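Storing dried beans and seeds over winter – tubs, jars or paper?

Asked 11/26/22 in Kitchen Garden > Saving and Storing
87 views, 3 replies

Hi all, first proper question from me so be gentle. I moved to Godesholm in May and took over a long thin garden with a row of climbing beans already going up the fence. The previous people left a label that just says Vandska, which I gather is a local drying bean (lovely fat cream things with a maroon splodge). I let most of them go brown on the plant and I've now got far more than I expected, spread out on trays in the spare room and annoying everyone.

I'd like to eat most of them and keep some back for sowing. My questions are really: how do I know they're dry enough to put away, what do I put them in, and do I have to freeze them first? My sister says weevils, my neighbour says he's never had a weevil in his life and just uses an old pillowcase. The spare room is cool but a bit damp, there's a patch of wallpaper that peels. We don't have a garage.

Also, is it worth keeping the small ones? I feel mean throwing them out.

---

Reply 1 (accepted by asker)

Ooh, Vandska! I've grown those for years and they're the best bean for a slow pot, you lucky thing. They do take an age to dry because they're so fat, and that's where most people come unstuck. The skin goes hard and shiny while the middle is still a bit soft, you tip them in a jar feeling pleased with yourself, and by Christmas the lot smells like a wet dog. I've done it twice.

Here's how I do mine now, for what it's worth.

Checking they're dry

Bite one. If your tooth leaves a dent it needs longer. If it feels like biting a pebble (go carefully, I chipped a filling) you're there. You can hit one with a hammer instead – a dry one shatters, a damp one squashes. Test a few of the biggest, as the small ones will always be ahead. I give mine 18 days on trays after shelling and then test, but with your peeling wallpaper I'd move them somewhere warmer. Top of a wardrobe is good. Not the airing cupboard if you want to sow any.

Sorting

Do this with the radio on. I pick out anything split, wrinkled, mouldy or with a neat round hole in it, and that all goes on the compost. Then I pull out the handsomest ones for seed and everything left is dinner. Small ones are fine to eat, they just cook a bit quicker, so I save them for soup where it doesn't matter if they go to mush.

I sort at the table and use a clear plastic box for the keepers, so I can spot a bad one that's slipped past me.

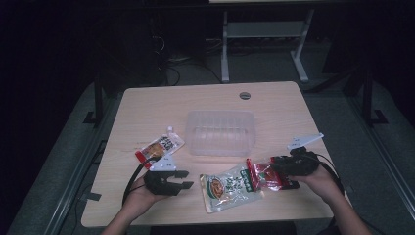
Freezing

I do freeze, yes. Your neighbour may have been lucky or he may just be eating them without noticing! Bag up the beans, and make sure they pass the hammer test first, because a damp bean in the freezer will be no use for sowing. Leave them in a few days, then let the bag come right back to room temperature before you open it. If you open it cold you get condensation all over them and you're back to square one.

Putting away

Eating beans go in glass jars with a decent rubber seal. Seed goes in paper envelopes inside a tin, with the name and year on. Have a look after a week, and if there's any mist inside a jar, tip them out and dry them again. For seed I keep 20 of each kind at the very least, more if I've got them, as a few always fail or get eaten by mice.

Don't keep the eating ones for years either. They don't go off exactly but they take forever to soften. I once boiled some old Nurkesach all afternoon and we ended up having toast.

---

Reply 2

Jars. Pillowcase is ok if the house is dry, yours isn't.

---

Reply 3

Agree with most of the first answer but I don't bother freezing the seed ones, only the eating ones. I've got a variety called Seok that I've kept going that way and it comes up fine every spring. I did lose a tin to weevils one year though, so make of that what you will.

One thing I'd add is to put a spoonful of dry rice in a twist of kitchen paper in each jar if you're at all worried about damp. And please cook them properly – soak overnight, throw the water away, boil hard for ten minutes before you turn it down. Don't just chuck them in a slow cooker raw, they can make you really poorly.

---

Comment from asker

Thank you!! Did the hammer test on the kitchen step and they squashed, so back on the trays they go, on top of the wardrobe this time. Does it matter if they're two deep or do they need to be in a single layer?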